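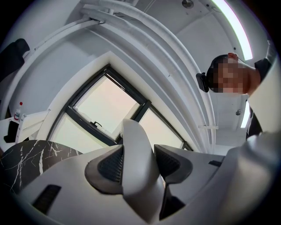
Sala de trabalho de paredes claras, com janela.

Identificar e etiquetar tubagem aparente numa sala de trabalho

Tempo de leitura: 6 min

A tubagem à vista tem uma vantagem sobre a embutida: pode ser seguida com os olhos e com a mão. A vantagem perde-se quando vários tubos da mesma cor correm em paralelo, atravessam uma parede e reaparecem do outro lado por outra ordem. O procedimento seguinte destina-se a salas técnicas, oficinas e laboratórios pequenos, com redes de água, drenagem de condensados e passagem de cabos em tubo rígido. Não abrange gás nem ar medicinal, que têm regras próprias e pessoal habilitado.

O método foi aplicado num edifício de dois pisos em Plundemby, onde o inventário final ficou em 243 etiquetas. As salas tinham sido remodeladas por empreitadas diferentes e não existiam telas finais utilizáveis.

Material

- planta da sala à escala, mesmo que aproximada
- impressora de etiquetas com fita laminada (foi usada uma Wuneo portátil)
- álcool isopropílico e panos sem pelo
- marcador de tinta permanente, ponta fina
- fita de pintor para marcações provisórias
- lanterna e espelho de inspeção
- escadote estável, com plataforma
- folha de registo em papel ou folha de cálculo

Passo 1. Levantar o traçado antes de atribuir nomes

Comece por desenhar os troços na planta sem indicar o conteúdo. Cada troço é o segmento entre dois acontecimentos: uma derivação, uma válvula, uma travessia de parede ou uma mudança de diâmetro. Curvas simples não iniciam troço novo.

Numere provisoriamente com fita de pintor e marcador. A numeração provisória deve ser visivelmente diferente da definitiva. Recomenda-se usar letras nesta fase e reservar os algarismos para as etiquetas finais. Misturar as duas séries obriga a repetir o levantamento.

Nas travessias, marque os dois lados da parede no mesmo momento. Se a sala contígua estiver fechada, deixe a travessia assinalada com um ponto de interrogação na planta e volte mais tarde. Não deduza a correspondência pela posição: dentro de uma parede espessa os tubos podem cruzar-se.

Passo 2. Confirmar o conteúdo

A cor do tubo não serve de prova. O tubo branco é usado em água, em drenagem e como conduta elétrica, por vezes no mesmo feixe. A confirmação faz-se por uma das vias seguintes:

a) Inscrição de fábrica. Os tubos trazem normalmente uma linha impressa com material, diâmetro e norma. A linha fica muitas vezes voltada para a parede; o espelho resolve a maior parte dos casos.

b) Extremidades. Siga o troço até um equipamento, caixa ou válvula cuja função seja inequívoca.

c) Ensaio funcional. Abra um ponto de consumo e verifique, com a mão ou com um termómetro de contacto, qual dos tubos reage. Em drenagens, verta água corada num ponto e observe a saída.

d) Acessórios. Uniões coladas, roscadas e de encaixe simples dão indicações sobre a rede, mas só valem em conjunto com outra via.

Registe na folha a via usada para cada troço. Um troço identificado apenas por acessórios leva a menção «por confirmar» e não recebe etiqueta definitiva.

Nunca corte, perfure ou desaperte para identificar. Se uma conduta puder conter cabos, a verificação é feita por eletricista com o circuito desligado.

Passo 3. Verificar os suportes

Convém tratar das fixações antes de etiquetar, porque a substituição de uma abraçadeira desloca o tubo e pode tapar a etiqueta. Percorra cada linha e verifique:

- se todas as abraçadeiras estão fechadas
- se há buchas soltas ou parafusos salientes
- se o tubo desliza no sentido do comprimento quando deve deslizar
- se existe ponto fixo junto às válvulas
- se há flecha visível entre apoios
- se o tubo encosta a arestas, calhas metálicas ou grelhas de ventilação

O afastamento máximo entre apoios depende do material, do diâmetro e da temperatura do fluido. Use a tabela do fabricante do tubo. A tabela do fabricante da abraçadeira indica a carga admissível da peça, que é outra coisa. Em Plundemby foram mantidas as abraçadeiras Dulletti existentes nas linhas frias e substituídas as das linhas quentes, onde o aperto excessivo impedia a dilatação.

Em feixes horizontais, trabalhe da linha de cima para a de baixo. Assim, o pó e os restos de argamassa caem sobre linhas ainda por limpar.
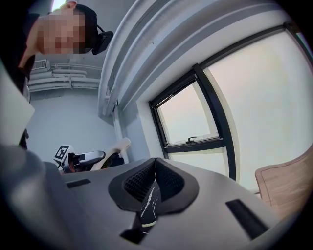
Passo 4. Definir o código

O código tem de caber numa etiqueta legível a partir do chão. Três campos bastam na maioria dos edifícios:

REDE – SALA – TROÇO

Para a rede, use abreviaturas curtas e fixas: AF (água fria), AQ (água quente), DC (drenagem de condensados), CE (conduta elétrica). Para a sala, use o número que está na porta, mesmo que não coincida com o da planta antiga. O troço é numerado no sentido do escoamento; nas condutas elétricas, do quadro para a carga.

Evite incluir o diâmetro no código. O diâmetro pertence à folha de registo e pode mudar numa reparação sem que o troço mude de identidade. Pela mesma razão, o código de um troço retirado não volta a ser usado.

O sentido do fluxo indica-se com uma seta separada, aplicada a seguir ao texto. As setas impressas na mesma fita acabam invertidas quando a etiqueta é colada do lado oposto do tubo.

Passo 5. Limpar e aplicar

Limpe com álcool isopropílico uma faixa um pouco mais larga do que a etiqueta e deixe evaporar por completo. Em tubo pintado, teste primeiro numa zona pouco visível: algumas tintas acrílicas amolecem. Em tubo com condensação, feche a linha, seque e espere que a superfície atinja a temperatura da sala.

Aplique a etiqueta em bandeira nos tubos finos e ao comprido nos restantes. Pressione do centro para as pontas. O texto deve ficar voltado para quem está de pé no local de passagem; nas linhas altas, isso significa colar ligeiramente abaixo do eixo do tubo.

Posições obrigatórias:

- dos dois lados de cada travessia
- junto a cada válvula
- antes e depois de cada derivação
- em troços longos, a intervalos que permitam ver sempre uma etiqueta

Não cole sobre uniões, abraçadeiras ou isolamento amovível. Quando o isolamento cobre toda a linha, a etiqueta vai sobre o isolamento e repete-se no tubo, na primeira zona acessível.

Passo 6. Fechar o registo

A folha deve ter, por linha: código, material, diâmetro exterior, via de confirmação, sala de origem, sala de destino e observações. Guarde uma cópia impressa dentro da sala técnica, em bolsa plástica, e indique nela o mês da última revisão. A nossa é revista em outubro, antes do arranque do aquecimento.

Para o ficheiro digital usámos o modelo de inventário da McPhee com as colunas de custo removidas. Qualquer folha de cálculo serve, desde que o campo do código esteja bloqueado contra duplicados.

Erros frequentes

Etiquetar durante o levantamento. A pressa de deixar a sala terminada leva a etiquetas definitivas em troços ainda não confirmados.

Confundir drenagem de condensados com água fria. O declive é um indício útil: a drenagem por gravidade tem-no, a rede sob pressão dispensa-o. Meça com nível, porque a olho a inclinação passa despercebida.

Usar fita de papel térmico. Perde contraste com a luz direta e tem de ser refeita.

Esquecer as linhas fora de serviço. Devem ser etiquetadas também, com a menção FS e tamponadas nas duas extremidades.

2 comentários

oficina_norte: Nas condutas elétricas usamos a numeração do disjuntor como troço. Poupa uma consulta à folha, mas obriga a refazer etiquetas quando se mexe no quadro. Vale a pena em instalações pequenas?

hidro.manut: Só se o quadro for estável. Tivemos esse sistema e abandonámo-lo na segunda ampliação. Acrescento que em tubo com pó de gesso uma passagem de álcool não chega, é preciso pano húmido primeiro.

Contacto | © Todos os direitos reservados | Voltar ao topo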